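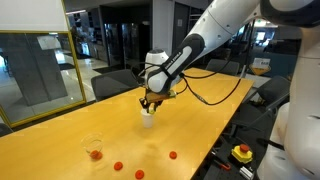 What should a small shop budget for beyond the price of the arm itself?
Plan on a second pile of money for fingers, mounting hardware, cabling and somebody's hours, and get the quotes for those before you sign for the arm.

Review: Jodness bench mounting kit
7 May 2018

We bought the Jodness kit in the winter, when Bukola Ezeani was putting together the equipment plan for our pick and place work. The job is small parts and light containers, cups mostly, moved by one arm on one table. The kit is a slotted plate, a bag of clamps and bolts, a bracket for the stop button and a set of cable ties with adhesive bases.

Price was $737. Shipping from Prokico, the dealer, added $110. A machine shop two streets over had quoted us less for a bare plate, but with no bracket and a longer wait.

The plate is good. It came flat and the slots line up with our arm's base without drilling. You can slide things along and bolt them down again in a few minutes. We keep the stop button on it, within reach of whoever is at the table.

The clamps are fine on a thick top. On our thinner table they bottomed out before they were tight and we had to add spacers. Jodness sells spacers separately for $237, a lot for what they are. Oluwatosin Adebisi made ours from bar stock.

The cable ties are the weak part. The adhesive let go twice in the first month. Leave more slack at the wrist than the instruction sheet shows, and buy screw-down bases if your table can take them.

The manual is four pages, two of them warranty. The bolt torque is given on the last page in small type.

For budgeting, put the mount on its own line. We had it under "misc" and it came out of the money for spare fingers, so those are now waiting until September. With the spacers and decent cable bases you should allow $1,000 before shipping.

Four stars for the plate, two for the rest. I would buy the plate again if they sold it alone.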